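Zumley's repair promise leaves plenty of room to wriggle

Appliance retailer Zumley says it will offer repairs on every small kitchen appliance it sells from February, in a move the company is calling a turning point for household waste. Shoppers who have tried to get a kettle fixed in the past decade may want to hold their applause.

The scheme, announced on 22nd September, will run through 15 drop-off counters and will be handled by Plirnatis, a parts and servicing firm that until now has mostly looked after commercial coffee machines. Customers will pay a flat assessment fee, which comes off the bill if the repair goes ahead. If it doesn't, the fee stays with Zumley.

The company would not say how much that fee will be. It also would not say whether it will be less than the cost of a new bottom-shelf appliance, which seems a fairly basic thing to know before lugging your blender to the shops.

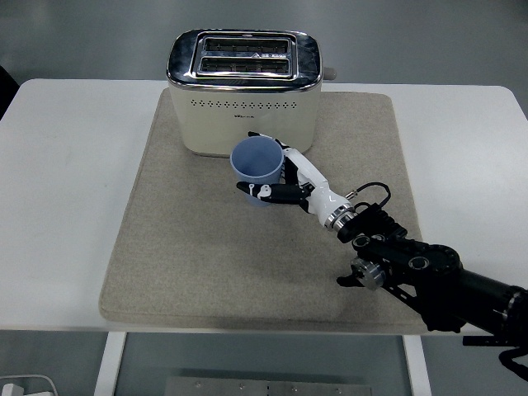 Zumley's announcement leans heavily on the word "lifetime", but the fine print defines a product's lifetime as the period in which parts are "reasonably available". Who decides what is reasonable is left to the retailer. Take the ordinary two-slot toaster, cream body, a bit of chrome and black around the top, the sort that sits on half the benches in the country. The scheme covers it on paper. Heating elements, however, are listed as "subject to supplier confirmation", as are timers, levers and anything described as trim. That leaves the cord and the crumb tray.

Afia Mensah, who runs the consumer advice service Drultirmont, has read the terms and is not impressed.

"They've promised to look at your appliance. I can look at your appliance," she said. "What people want to know is what happens when the part isn't there, and the answer seems to be that you get a discount voucher and a pat on the head."

Ms Mensah said her service logged 357 complaints about small appliances last financial year, and 56 of them concerned repairs that were accepted and then quietly abandoned. 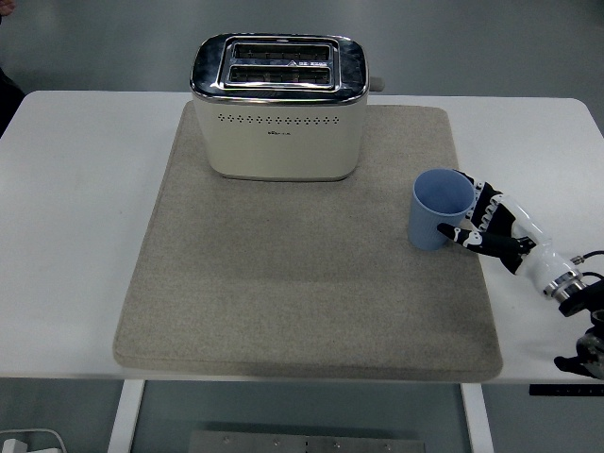 Vol. 15, No. 56

Zumley points to a trial at its Amarasinghe store, where it says 688 items were brought in and "the great majority of customers reported a positive experience". Asked how many of those items went home working, a spokesperson said the trial had been designed to measure satisfaction – the repair figures were not being released.

Plirnatis referred all questions back to Zumley.

The full terms are due to be published before the counters open. Until then, anyone with a dud kettle would be wise to hang on to the receipt and check what they are already owed under the original warranty.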